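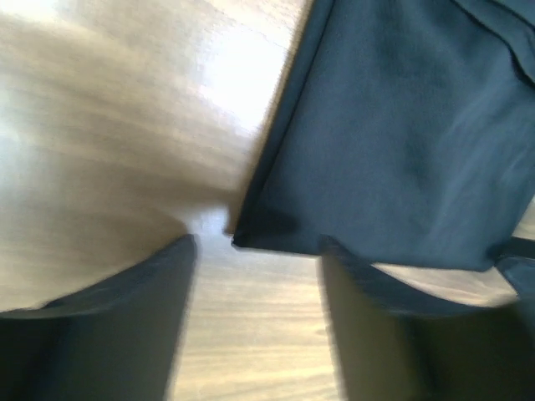 4. 원단 제품 접기 및 보관 (냅킨, 러너, 얇은 천 커버)

4장은 세탁 후 작업만 다룸. 세탁 온도, 세제는 3장 참고. 커튼류는 5장.

4.1 준비

1) 작업대 비우기. 부스러기, 물기 닦고 완전히 마른 다음 시작.
2) 손 씻고 핸드크림은 바르지 말 것. 짙은 색 천에 손자국 남음.
3) 천을 작업대에 올리고 겉면이 위로 오게. 겉면 구분은 단(시접 접어 박은 쪽)을 보면 됨. 단이 두껍게 접힌 쪽이 안쪽.
4) 라벨 있는 제품은 라벨이 안쪽 아래로. 라벨 없는 Bivness 구형은 아무 모서리나 기준으로 잡아도 됨.

주의: 원목 상판은 천이 덜 마른 상태로 올려두지 마세요. 짙은 염색천은 물 빠짐이 있어서 상판에 자국 남습니다. 한번 배면 사포질 말고는 방법 없음.

4.2 펴기

1) 모서리 한 곳을 먼저 잡는다. 끝점만 집지 말고 단이 겹친 부분까지 같이.
2) 반대쪽 모서리를 잡고 옆으로 천천히 당긴다. 확 당기면 단이 울음.
3) 단 선이 상판 모서리와 나란한지 확인. 비스듬하면 아직 접지 말 것. 여기서 틀어지면 끝까지 틀어짐.
4) 가운데에서 바깥쪽으로 손바닥으로 쓸어준다. 손톱 쓰지 않기.
5) 사선으로 잡힌 주름은 주름 방향 그대로 당겨야 펴짐. 가로로 밀면 주름이 옆으로 옮겨갈 뿐.

참고: 잔주름은 두어도 됩니다. 접어서 눌러두면 하루 이틀 뒤에 거의 없어짐. 깊은 주름만 4.3으로.

4.3 다림질 (필요한 경우만)

1) 다리미는 중온. 스팀은 약하게.
2) 안쪽 면부터. 짙은 색은 겉면을 바로 다리면 번들거림 생김.
3) 덧천 깔고 한 곳에 15초 넘기지 않기.
4) 단은 맨 마지막에. 박음선을 따라 눌러주고 밀지 않는다.
5) 다 되면 펼친 채로 식힘. 따뜻할 때 접으면 접힌 선이 그대로 굳음.

경고: 원목 상판 위에서 바로 다림질 금지. 반드시 다림판 사용. Mornton 테이블은 오일 마감이라 열 닿으면 허옇게 뜹니다.

4.4 접기

냅킨
1) 반으로. 단과 단을 맞춘다. 모서리 끝점이 아니라 박음선 기준으로 맞춰야 깔끔.
2) 다시 반. 정사각형.
3) 접힌 쪽이 앞으로 오게 쌓기. 꺼낼 때 한 장씩 빠짐.

러너 (폭 300mm)
1) 세로로 접지 않는다. 가운데 선이 생기면 깔았을 때 눈에 띔.
2) 짧은 쪽에서부터 155mm 간격으로 느슨하게 접어 올린다.
3) 마지막 단이 바깥으로 나오게 마무리. 모서리 말린 곳 있으면 손가락으로 펴주고요.
4) 길이가 긴 러너는 접지 말고 심에 말아서 보관.

얇은 커버
1) 안쪽 면이 밖으로 오게 삼등분.
2) 반대 방향으로 다시 삼등분.
3) 누르지 말고 그대로 서랍에. 공기 빼려고 꾹꾹 누루면 주름 다시 생김.

4.5 보관

1) 같은 색끼리. 청회색, 남색 계열은 흰 천과 닿지 않게 중성지 한 장 끼움.
2) 쌓을 때 무거운 것이 아래. 서랍 하나 안에서 600g 넘는 천은 맨 밑칸으로.
3) Proster 서랍은 안쪽 깊이가 얕아서 러너 접은 것이 걸림. 방향을 돌려서 넣으면 들어감.
4) 방충제는 천에 직접 닿지 않게. 종이에 싸서 모서리에.
5) 8월에는 한 번 전부 꺼내서 다시 접기. 접는 위치를 조금 옮겨준다. 같은 자리만 계속 접으면 그 선부터 색이 바램.

4.6 자주 생기는 문제

단이 말려 올라감
 → 세탁 후 당기지 않고 말린 경우. 물 살짝 뿌리고 덧천 대고 눌러 다림. 그래도 말리면 박음실이 줄어든 것. 교환 대상.

모서리가 안 맞음
 → 천이 틀어진 상태. 대각선으로 양쪽 모서리 잡고 짧게 두세 번 당긴 뒤 4.2부터 다시.

모서리만 색이 짙어 보임
 → 겹친 부분이라 그늘져서 그렇게 보일 수 있음. 창가로 가져가서 확인. 밝은 데서도 짙으면 물기나 기름 얼룩이니 3장 부분세탁으로.

단 안쪽에 먼지가 낌
 → 마른 칫솔로 박음선 방향대로 털기. 테이프 쓰면 올이 일어남.

펴도 펴도 한쪽이 뜸
 → 상판에 뭐가 있는지 먼저 볼 것. 부스러기 하나로도 뜸.

참고: 올이 풀렸을 때 당기지 말고 가위로 짧게 자르세요. 단 근처에서 풀린 올은 Nechyporuk 수선 키트의 가는 바늘로 안쪽으로 넣어주면 됩니다. 키트는 별매.

개정 01/02/2018. 4.4 러너 간격 수정, 4.6 항목 추가. 이전 판 쓰시는 분은 러너 부분만 바꿔서 보시면 됌. 담당 Orest Derkach.

다음: 5. 커튼 및 대형 원단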